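Pink Glass, Green Shelf and a Very Patient Table at Naveren

NAVEREN, 24 April 2021 — The spring display at Sodier, the homeware shop that has spent its whole life selling mostly white things, is going to be pink this year. Staff have been trying out arrangements on a butcher-block table in a workroom, and the discussion of where to put a vase has now outlasted the one over the shop's new name.

Waldemar Zieliński, who buys for the shop, ordered 60 pieces of ribbed glass in September, when pink seemed a long way off. "I saw them on a gray afternoon and I was weak," he said. The boxes came in over the winter and were stacked behind the wrapping paper until somebody needed wrapping paper.

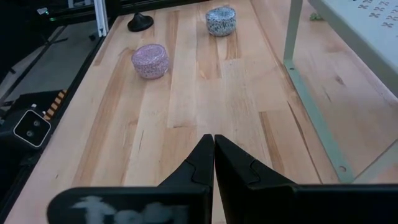
Small containers were supposed to be the easy part of the display. Sodier wanted something low to stand near the glass, and the choice came down to speckles. A pink one and a blue-gray one went out on the table together, and opinion split at once. Zieliński likes the pink, which has a glitter to it and catches the overhead light. Taner Aydoğan, who dresses the windows, prefers the blue-gray for looking a bit like terrazzo and for, as he put it, "keeping its voice down."

The matter was put off until after lunch and has been put off after several lunches more.

Height was the next problem. A row of vases flat on a table tends to look like a row of vases flat on a table, so Aydoğan brought in a mint-green metal shelf from an old Adamczyk garden range. Zieliński called it a radiator. He has since softened and now calls it the radiator, as one would a colleague. 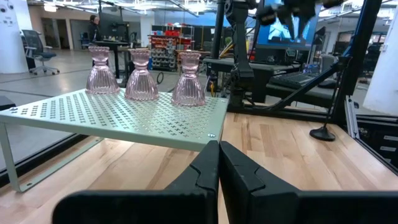
Aydoğan is firm that pink needs green next to it, and that customers who disagree will be won over by the price tags. He has drawn up a floor plan for the window, with arrows. The shop window is 12 feet wide and faces a bus stop, so whatever goes in it will be studied closely by people with nothing else to do — an audience he takes seriously.

He is also strict about spacing. Vases that stand too near one another look like stock, he said, and vases that stand too far apart look like a closing sale.
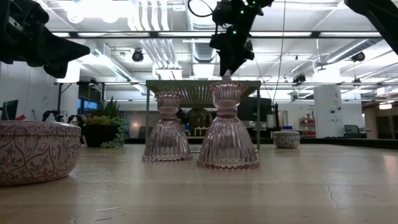 Which way up the glass should go is a question neither man expected to be asked. The pieces have a narrow part and a flared part, and both ends have their supporters. Two of them have been tried with the scalloped rim down on the wood, like bells waiting for someone to want tea. Zieliński concedes they look handsome that way but points out that flowers will be hard to arrange in them. Aydoğan replied that flowers are not stocked.

A patterned tin in pale pink and mauve has also joined the table. It will hold either biscuits or the receipts for everything else.

The plan has already been through 9 versions, according to Aydoğan, who keeps the drawings. The current one thins things out, gives the shelf the middle of the table and lets in a plant. 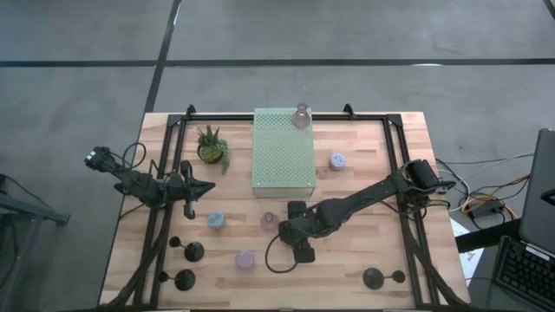

A succulent keeps the green platform company, with one small pink vase on top and a speckled lavender cylinder to the right.

The display opens next month at the Sodier shop, 752 Udden Street. The glass will be sold singly, and the green shelf is not for sale, though Zieliński said he would listen to offers.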